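Workshop notebook, dye and mending room
23 Oct 2020

Continue with the walnut bath. Yesterday I left the husks to soak in the big enamel pot and this morning the water was already nearly black, with a thin skin on top. I strained it two times, first through the sieve and then through old curtain cloth, and still there was some fine mud at the bottom. Next time I must let it stand one night more and pour slowly from the top. Natália says she never strains, only ties the husks in a stocking. I will try it with the second half of the husks, but I don't want to change two things at the same time.

The wool is the Bresside yarn, undyed, 100 g skeins. I washed two skeins in lukewarm water with a little soap. One got alum, the other got nothing, as walnut should hold without mordant. I put both in the same pot, with a knot in the end of the alum one so I can tell them apart. I brought the heat up very slowly. The thermometer from Benítez reads too low, I am now quite sure of it. I compared it with Meinrad's glass one and they did not agree at any point of the heating. I wrote on the handle with tape so that the others know.

After one hour the colour was a warm brown with some red in it. The knotted skein looks a bit more yellow when it is wet. I don't trust wet colour any more (see the madder disaster in April, where I was so happy in the evening and so sad in the morning). They will cool in the bath until tomorrow and then I rinse.

Cotton samples: no good. The strips of sheet took only a dirty beige. I think there is still some finish in the cloth, because the water did not go in, it stayed on top in drops. Boil with soda first, then try again. Sofia has a paper about tannin on cotton from the course at Clirketard and promised to bring it. If she forgets, I ask her again.

Mending side. The table by the window is now only for clothes, please no pots there, also not "for a moment". Matilde was not angry about the stain on her linen but I was ashamed. I also sorted the thread drawer. We have far too much navy and nearly no grey, and grey is what we use most, for every kind of wool cloth that is not black. To order: mid grey and dark grey, the thicker polyester for buttons, beeswax, one packet of darning needles with the big eye.
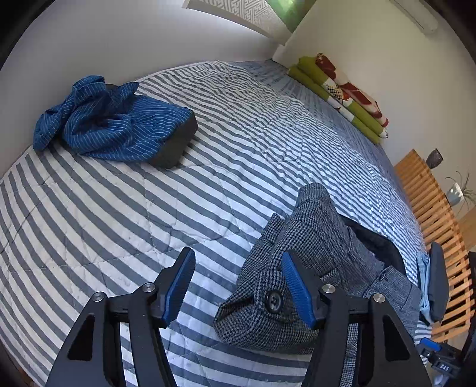

Grey houndstooth with its dark four-hole button, on the striped bedspread.

Notes on sewing buttons to wool, as Baltazar asked me to write down how I do it. Double thread, waxed, and run it once under the iron so the wax goes in. Start on the right side, under where the button will sit, then the small knot is hidden. Put a match on top of the button and sew over it, two times through each pair of holes for thin cloth, three for thick. Take the match out, pull the button up and wind the thread around the stem. On a coat I put also a small flat button behind, inside, so the cloth does not tear. Parallel stitches or a cross, for me it is the same, but look first at the other buttons on the garment and do like them.

About felted elbows: the patch from the inside worked better than the one from outside. I cut it round, with no corners, and fixed it with loose herringbone stitch. It must not be pulled tight.

Back to the bath. pH strips are finished, so I did not measure. I wanted to test iron on a short length, only a pinch in a glass jar, but we have no separate spoon for iron and I will not use the one from the alum. The Jirnum kettle is also out of use until the lid is found.

I saw that the water from our tap makes a white border on the pot after around 36 hours. Maybe this matters for the madder, for walnut I believe not. Meinrad collects rain water in his yard and can give us a canister.

To do tomorrow: rinse both skeins, dry in the shade, label. Soda for the cotton. Ask Natália for a stocking. Keep a piece of each skein in the north window, half covered with card, and look at it in some weeks.

2 comments · 32 shares

Recent entries
Madder, second try with less heat
How we store alum and who has the key
Darning on thin knitwear
Onion skins: yellow or orange?
List of things missing from the thread drawer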